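Week 4: How Dukarlow got its name (and its streets)

Right, local history again. Last week we left the Patton survey party camped by the creek with no flour, and I promised we'd get to the town itself. The first land sale was in July, when 268 lots went up and hardly any sold. I love this bit! The Van Wyk store opened anyway, on the corner where the library is now, and people settled around it.

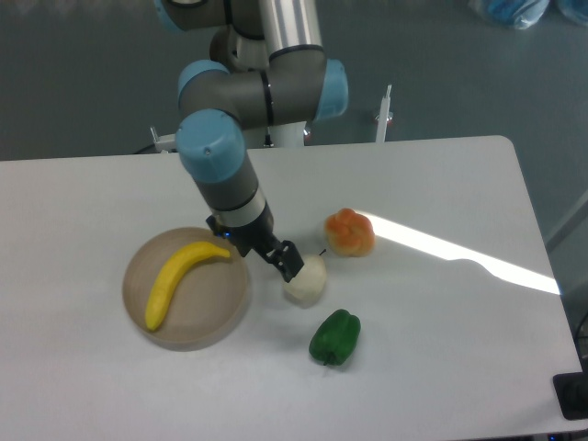

Robotic arm over a white table.

By the time the railway came through there were nearly 900 people, most of them working at the Vatitz mill (you'll see it spelled three ways in the old rate books, so check all of them). The mill pulled labour in from up and down the valley, and the streets behind it still follow the old cart tracks, which explains the odd bend near the harbour road.

For next time, read the council minutes in your folder and mark anything about the ferry. Bring a pencil, the archive won't allow pens.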